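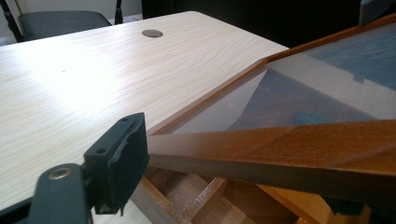
**When should a student stop the gripper by hand?**
Whenever a person reaches into the marked work area, even for a second, and before anyone says a word about it.

Our group - Delphine Iwasaki, Wiremu Prendergast and I - wrote 14 rules for the Whitfield lab, and we're rather fond of them by now! Rule 5, on checking the pads before each session, took us most of March, and Wiremu still wants it shorter.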